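Tsao: a small set of knitting stitch charts and the yarn notes that go with them

Version notes: first shared 3/17/18, charts 15 to 18 added in April.

What is in here

Tsao is a collection of 18 stitch charts for plain, sturdy knitwear, written down as ordinary text files so you can open them in anything. Each chart has a matching notes file with the yarn I used, the needle size, the gauge before and after blocking, and whatever went wrong the first time. I love this stuff and I've wanted a tidy home for it for years!

The charts lean heavily on ribbing. There are so many ways to knit a cuff (one by one, two by two, twisted, slipped, folded and sewn down) and they all behave differently once a sleeve gets pushed up and pulled down a few hundred times. If you only look at one folder, look at cuffs.

Folders

charts: one file per stitch pattern, named by stitch
notes: same names as the charts, ending in _notes
cuffs: the ribbing charts again, with stitch counts for 4 sizes
yarn: a table of yarns, one row per skein
scripts: a little program called Zillero that checks the charts

How to read a chart

Every line is one row of knitting, starting from the bottom of the file. A k is a knit stitch, a p is a purl, an s is a slipped stitch, and a t is knit through the back loop. Right side rows read right to left, just like a printed chart. Repeats sit inside square brackets. Blank lines mean nothing, so add as many as you like.

Zillero reads a chart and tells you if a row has too many or too few stitches. It caught four mistakes in my own brioche chart, and I had already knit half a hat from it.

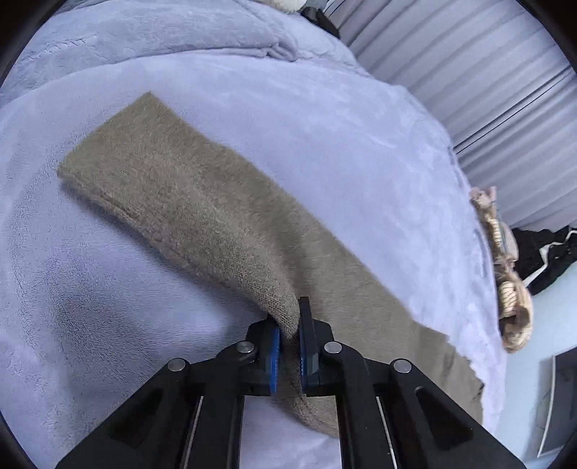 Gauge is counted over 4 inches, flat on a table, with the fabric left alone overnight. I give both numbers because wool can grow a lot in the wash. The Custeo yarn in the table is the worst for this, and also my favorite, so please swatch! Hiltomow wool barely moves and is great for a first sweater.

Fuzzy yarns hide small errors and make ripping back miserable. They're marked with an f in the yarn table. Try the smooth ones first if you're learning a new stitch.

Known gaps

No lace yet, and no colorwork.
Sizes in the cuffs folder are for adults only.
The yarn table lists fiber content from the label, and two labels were lost.
Twisted rib in size 4 has not been test knit.

Using and sharing

Knit from these, sell what you knit, print the charts for your knitting group, change them any way you want. If you pass on a changed chart, put your name at the top next to mine so people know who to ask.

Corrections are very welcome, and so are swatches done in yarns I haven't tried. Please include needle size, fiber, and gauge after washing. Charts should stay under 100 stitches wide so they fit on a normal screen.

Kept by Jericho Panganiban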